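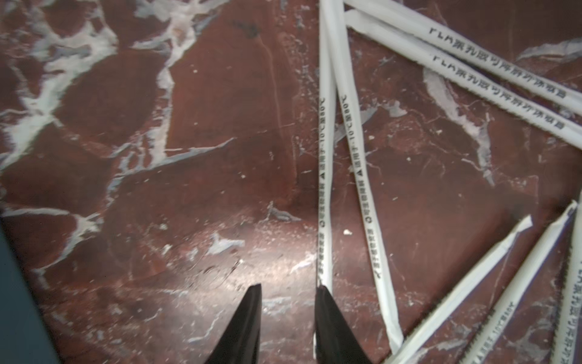
Paper straws, a thread. I spent most of March on the materials side of this for a small drinks chain and have the notes open, so I may as well post the useful parts.

A paper straw is normally three or four strips of paper, wound at an angle around a steel rod, glued between layers, cut to length and dried. The paper gets most of the attention. The glue deserves more of it.

Two failure modes matter in use. One is wall softening: the paper takes up water, stiffness drops, and the straw folds at the lip or at the lid. The other is seam lift: the outer strip starts to peel at the cut end and unwinds from there.

Softening is driven by sizing, which is the treatment that makes paper resist water. Seam lift is driven by glue and by how well the straw was dried before packing. The two get mixed up in complaints all the time.

Cut ends are the weak point either way. The faces of the wall can be well sized, but the cut exposes raw fiber and water climbs up between the layers. Some makers dip the ends in wax. It helps in cold drinks and does very little in hot ones.

Etus sent us a straw with a heavier outer strip and the same inner strips as their standard line. It was stiffer dry. After 30 minutes in cola there was no difference worth paying for.

Nikness went the other way, with ordinary paper and a better glue. Duller product, better result. The ends stayed closed and the wall went soft at a slow, even rate.

Test method, for those who asked. Straws stand upright in the drink, depth fixed, lid on. At each interval one comes out, gets blotted, and is laid across two supports. Load goes on the middle until it folds. Record the load and throw the straw away. Never put a tested straw back.

Use the real drink. Water is the easy case. Carbonation works at the seam, acid is hard on some glues, and anything with milk fat behaves differently again. Mathis Lefèvre, who ran the bench, had a supplier sheet with every figure taken in still water at room temperature. He sent it back.

Temperature ratings: ask what they refer to. A range can describe the product sitting in a box in a warehouse, or it can describe a straw in a drink. Those are different claims – the second one needs a time attached to it.

Storage is underrated. Paper straws kept in a damp back room pick up moisture before anyone opens them. Individual paper wraps keep them clean and do almost nothing about humidity. The outer carton liner does that job, and it is usually left open after the first day.

We moved one carton from beside the ice machine to a dry shelf and complaints from that store dropped. Same batch, same supplier. I would check this before changing anything else.

Diameter: thick drinks need a wider bore, and a wider bore needs a thicker wall to hold the same load. Scaling up the diameter alone gives you a straw that collapses under suction. Trình quotes wall thickness by diameter. Most of the others had to be asked.

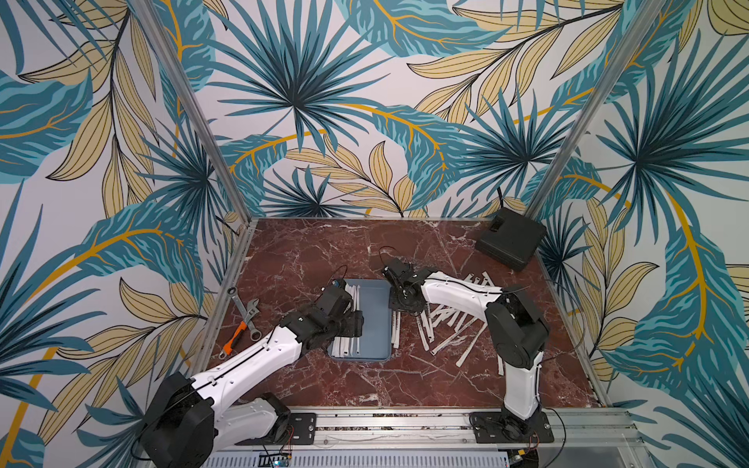

On order size, the usual minimum we were quoted was 2000 per diameter. Fine for a trial. Ask for them out of a production run, with the run number on the carton, and keep a handful back so you can compare the next delivery.

Clotilde Besson asked about composting. Depends on the glue and on any coating, and then on whether the local site accepts them. A paper straw that goes into general waste is general waste. Get the glue type in writing.

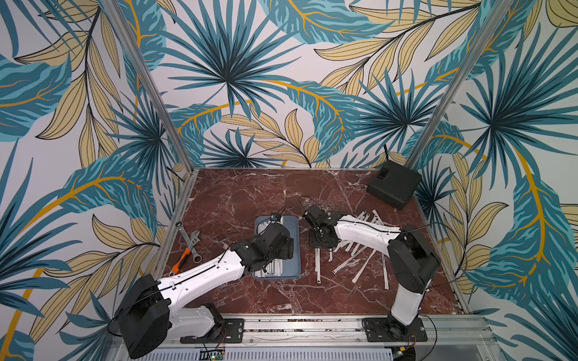
Still missing from my notes: Drosorness, whose samples arrived after the bench was packed up, and anything on bent or telescopic types. The flexible section is a different problem and I have no data on it.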